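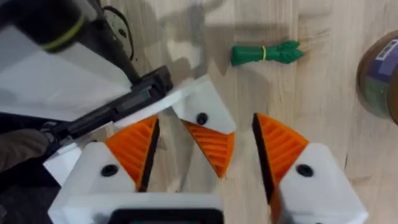 Butcher-block style top in a light wood, with straight grain and a few faint knots.

I've been eating breakfast off the same wobbly laminate table for longer than I'd like to admit, so when I finally got to spend a morning with Manikandan Varma, who runs a one-man tabletop shop called Skedeck out on the east side of Prallton, I went in with a very selfish list of questions. He answered all of them, and then he answered a bunch I hadn't thought of.

We started with knots, which was my doing. I told him I'd always figured a knot was a flaw, something you paid extra to avoid. He laughed (he laughs a lot) and pulled a strip off the rack behind him.

"People come in and run their thumb over it like they're checking for a splinter," he said. "A tight little knot, that's fine. It's wood! A loose one I cut out. The faint ones I leave, and I try to spread them so you don't get four of them staring at you from one corner."

The spreading is most of the job, if you believe him. Before any glue comes out, he lays all the strips side by side on two sawhorses and walks around them with his coffee, flipping and swapping. He says this can eat a whole afternoon. I watched him move one strip three times and put it back where it started.

"My wife says I'm playing solitaire," he said. "And yeah, kind of. But you'll look at this thing every day. If there's one dark strip next to one really pale one, that's all you'll ever see."

I asked why strips at all, when you could have one gorgeous wide plank. He'd clearly heard that one before. A wide plank likes to cup, he told me, and most houses in Prallton swing from bone dry in December to sticky all summer. Narrow strips glued up together stay flatter. He still gets calls about tops that have bowed, and the first thing he wants to know is whether the underside ever got any finish.

"It's always the underside! They do three beautiful coats on top and nothing below. Then one face drinks and the other doesn't, and the board bends. Do the bottom. Do the ends twice."

He uses an oil called Ciltik on almost everything, wiped on with an old T-shirt and left for 30 minutes before he buffs off the extra. Between coats he goes over it with 240 grit, very lightly, "like you're petting it." I've since done this to my own cutting board and I have to report that petting is the right word.

Spills came next, because I have kids. Varma is pretty relaxed about spills. He has a top at home with a purple ring from grape juice and he won't sand it out, mostly because his daughter likes to point at it. For everybody else he suggests a damp cloth right away, then a dry one, and a bit of sanding with the grain if the mark bugs you. Screw holes from clamps and things bolted to the surface don't scare him either. He plugs them with a scrap from the same batch and lines up the grain.

"The plug you'll find if you look for it," he said. "I always find mine. Customers don't."

His biggest order so far came from Estrella, the bakery on the corner by the post office, which wanted a counter plus 5 matching tables and wanted them fast. The whole thing came to $2,616, and he still winces at that number, because he forgot to charge for delivery and then had to rent a van.

Before I left I asked what he'd tell somebody shopping for a table who had no plans to ever learn about glue. He thought about it while sweeping shavings into a bucket.

"Get your head down level with it and look across toward a window. If it's flat, you'll know. If they won't let you crouch on the floor of the store, go to another store."

I went home and crouched next to my laminate table. It's not flat. I'm on the list at Skedeck for the fall, and I've already asked him to leave the knots in.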